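Home | News | Clubs | Workshop bookings | Contact

Student robotics club sets its two-arm rig to work on fruit

April
By the Celton Workshop News desk

The student robotics club at Celton has moved its two-arm project from single-object tests to soft produce. The work takes place in a papered enclosure built on aluminum extrusion, with both arms bolted to a rail along the front. Students operate the arms from a bench beside it and record each attempt for later training.

The project runs under the name Danari. It started last term as a wiring and calibration exercise, and the first months were spent on the arms alone: homing, cable routing, joint limits, and getting both controllers to agree on a shared clock. Handling of objects came afterwards, first with foam blocks and then with a roll of tape and toy garden tools.

Grapes and avocados are the current subject. The two behave differently under a gripper. An avocado is a single body with a predictable outline and a firm skin, and it can be approached from nearly any side. A bunch of grapes changes shape when lifted, and the centre of mass is seldom where the planner expects it.

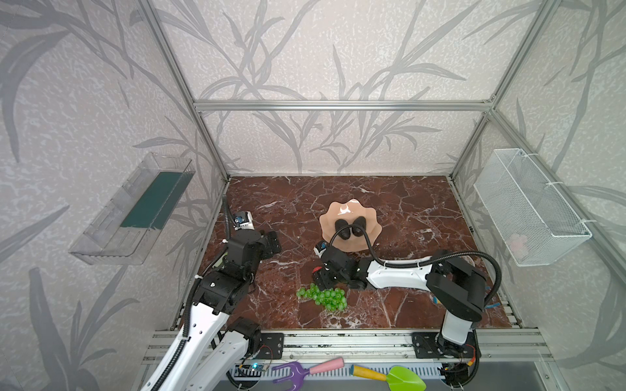

Each attempt is logged with joint positions, gripper width and the video from the wrist cameras. The club keeps failed attempts in the same folder as the good ones and labels them afterwards. A dropped bunch is kept if both arms were tracking correctly at the time. An attempt with a missing camera stream is discarded.

The target for the term is 2000 usable attempts. The tally stood at 2820 recorded when this item was written, but labelling is well behind recording, and the club will not give a usable figure until the backlog is cleared. Students work in shifts of 10 attempts per operator before changing over. Longer shifts were tried early on and produced slower and less even motion toward the end.

The task list for the fruit stage is as follows.

1. Approach the grapes with the right arm and stop above them without contact.

2. Close on the bunch, lift it clear of the surface and hold position.

3. Place the bunch in the dish beside the avocados, with the left arm kept out of the path.
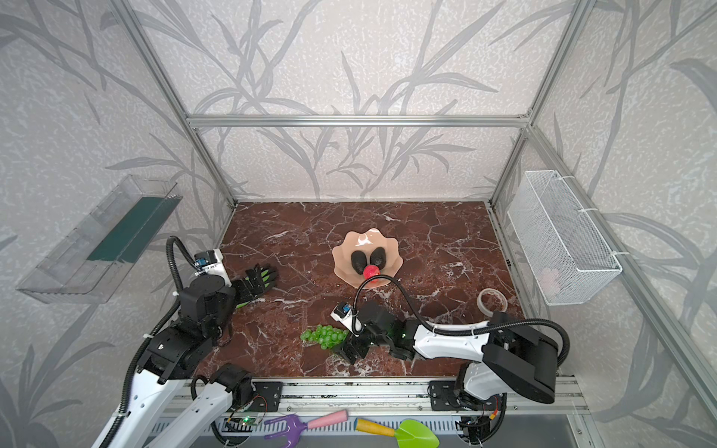
4. Return both arms to the rest pose and confirm joint readings before the next attempt.

Step three has caused the most trouble. The rim of the dish is wavy, so the clearance needed depends on where the gripper crosses it. The students first used one fixed height for every approach, which cleared the rim but released the fruit from too far up. The present version lowers the gripper in two stages and pauses between them. It is slower, and the club considers the delay acceptable at this point.

Collisions between the arms are handled in software. A keep-out zone is drawn around each forearm and updated while the arm moves. If the zones touch, both arms stop and the operator has to clear the fault by hand. The cable hoses are not part of the model - they flex too much to be represented well - so a margin is added at the elbow and wrist instead.

The layout of objects is changed between sets. The fruit, the dish and any extra items are moved a short distance, and the order of tasks is shuffled from a printed sheet. The intent is to prevent the trained policy from learning one arrangement of the table. Lighting is left alone for now and will be varied later in the year. 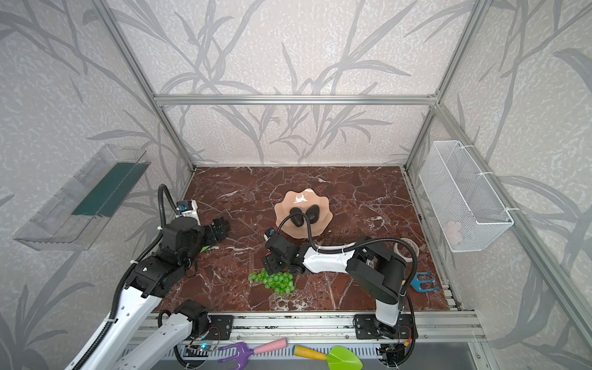 COMPETITION

The club has entered the rig in the Durkanach student manipulation challenge, in the two-arm category. Teams are given a set of household objects on the day and must sort them into containers within a fixed time. Points are taken off for drops, for contact between arms and for any operator stop. Fruit is on the published object list, along with small hand tools and rolls of tape.

A parts grant of 200 dollars from Polák, the machine shop next to the college, will go toward spare gripper fingers and a second set of cable ties and hose clamps. The club intends to print softer fingertips as well and compare them with the existing ones on the grape task. Results will be posted on the project page.

New members can join at any point in the term. No programming experience is needed for the operator shifts, but a short safety session must be completed first.

Reader comments (4)

mapleshop: Are you recording force at the gripper or only width? We had bruising on tomatoes until we limited motor current.

Danari team: Width and motor current. No force sensor yet. Current limits are set per object.

tk_bench: Two stages on the drop makes sense. Did you try tilting the wrist over the rim?

old_lathe: Good to see failed runs being kept. Will the labelled set be shared with other clubs?

Home | News | Clubs | Back to top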